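Trial diary, Grerilis simulator, August

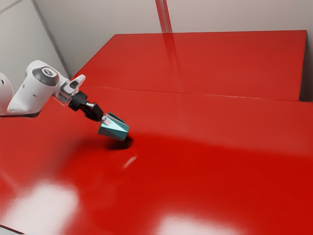
The simulated cell in Grerilis, gripper closed on the teal block.

Started at 8:15. Roxana Avram wanted the trial license used properly this time, so I kept my phone in the drawer until lunch. We have 12 days left on it. After that it is either a paid seat or back to the old setup, where I write motion code blind and find out on the floor what I got wrong.

The install was done yesterday, so I went straight to the pick task. The arm loads from a menu, and so does the gripper. I had to set the tool offset by hand. The manual gives it in millimeters and the dialog box wants meters, and it took me most of an hour to see why the arm kept pointing at the ceiling. Wrote that up for Ghaffari, who sell the thing and answer the support mail. They replied before noon and said it is a known problem. No date for a fix.

I left the red tables as they came. The default material is very glossy and the highlights on it are strong. Our benches at Jodinham are matte gray, so if we ever train the vision part on rendered pictures I will have to change that first. There is a roughness setting, but I did not touch it today. Too many changes at once and I lose track.

Ran the pick 84 times with the block turned to a random angle each time. It dropped 3. All three were cases where the fingers closed on a slanted face and the block slid out. I expected more. The faceted shape was Roxana's idea. She said a plain cube would tell us nothing about the parts we get from Imari, and she is right, those castings have hardly a flat side on them.

Lunch at my desk. Soup.

In the afternoon I tried the batch mode. The sales page says 1,000 runs overnight on an ordinary office computer. Mine is ordinary and the fan was loud by the second batch. I stopped it at 3:40 because I needed the machine for the quote to Imari. I will start it again when I leave tonight and see what the log says in the morning.

Things I do not like so far: the undo only goes back one step, the friction values have no units next to them, and the help search finds nothing unless you type the exact name of the function. Things I do like: saving a scene is quick, the joint limits are enforced without my asking, and I can step through a bad grasp slowly and look at the fingers from any side. On the real arm I get one look and then I am under the bench hunting for the part.

Roxana stopped by at 4:30 and asked if I would pay for it. I said ask me after the castings. She has the scan files and will send them over. The import takes meshes, but the big ones may need to be cut down first, and I have not done that in years.

Still to do: change the table finish, mail Ghaffari again about the friction units, find out if one seat can be shared between Teodor Stanciu (me) and the night shift login, start the batch before I go home.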